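Okay, slide four, the kitchen drawer one. Ask for hands: who has a drawer they have to shake before it'll close? (Wait. Let them laugh. Rosine's group in Cluvilby nearly all put a hand up.)

I tell them about mine. When we moved into the flat on Kakance I bought a tray, tipped everything in, and called it done. By June I was digging for a teaspoon under the potato masher again.

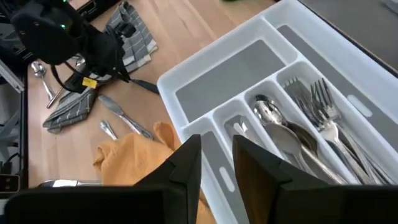

So my rule now is forks first. They're the easiest thing to sort and you get a quick win, which matters if you're tired and it's after dinner! Then spoons, stacked so they nest. Point at the tray on the screen: forks together in one slot, spoons in the next, and that big compartment still empty. I love that empty space. People want to fill it right away with batteries and takeout menus, and I beg them to leave it alone for 14 days and see what they keep reaching for.

Mention Laimutte's question from last time here (spelling! it's Laimutė Kairys), about whether knives go left or right. I don't care, pick one. Then on to the pantry slide, and drink some water.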